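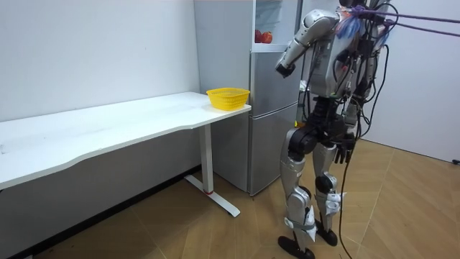
4.2 Moving fruit between the refrigerator and the basket

The second task in our set uses a refrigerator with its upper compartment open, a white desk beside it, and a yellow plastic basket on the end of the desk. The humanoid has to pick up one piece of fruit at a time and place it in the basket. We chose this task for its change in height: the arm works at chest level for the grasp and must then come down and across for the release, while the legs hold the body steady.

The policy was trained on 2474 demonstrations recorded by teleoperation at our Kevdale lab. Each demonstration holds the head camera view, the joint positions of both arms, and a short text command. The fixed room camera was used for scoring only and was never given to the policy.

Release proved harder to learn than grasping. In early versions the fingers opened while the fruit was still above the rim, and it sometimes rolled off the desk. We relabeled the release step so that it begins only after the gripper has gone below the rim – a small change, but one that removed most of these failures.

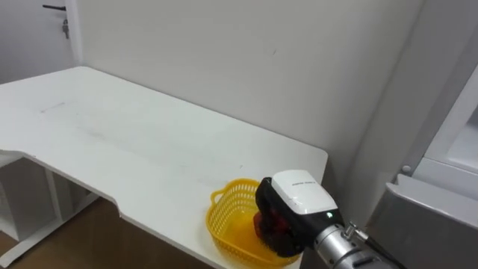
The opposite error also came up. With the hand deep in the basket, the policy would sometimes wait for up to 17 seconds before opening. We added a limit of 3 seconds on this pause, after which the fingers open without a further command from the policy.

Fruit shape had less effect than we expected. A smooth, round pomegranate and a wrinkled, dried-out fruit were both included in the tests, and the same grasp was used for each. The wrinkled fruit gave the vision model more trouble, mainly in finding its outline, as shown by the wider spread of predicted grasp points. 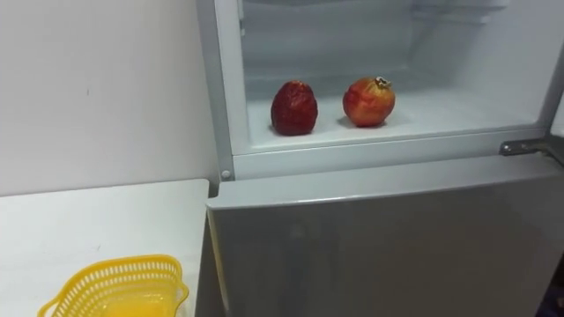

Nisreen Karam
Lead author, Manipulation Group, Kevdale

Figure 2. Refrigerator and basket with two fruits in the upper compartment.

A trial was scored as complete when the fruit lay in the basket and the hand had moved clear of the rim. Trials stopped by the operator were counted as failures, whatever the cause.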